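Mudport Guesthouse Notes: Towel Reorders

Linen orders for the spring season close at the end of March 2007.

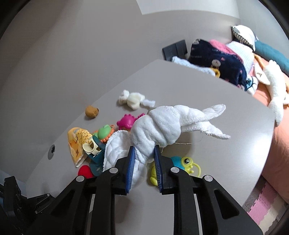
How many bath towels should a house keep per bed?

Three sets per bed: one in the room, one in the wash and one on the shelf. Houses that send laundry out should keep a fourth set, as the turnaround is two days.

The November stock check listed 1,394 bath towels across member houses, against 1,295 the year before. Of these, 61 were marked for rags. Cotton terry at 500 grams per square meter remains the standard weight – heavier cloth adds drying time. Leave out fabric softener, which coats the loops and lowers absorbency.

Send order sheets to Wondimu Ejigu at the Degefa office. Bath mats are ordered separately.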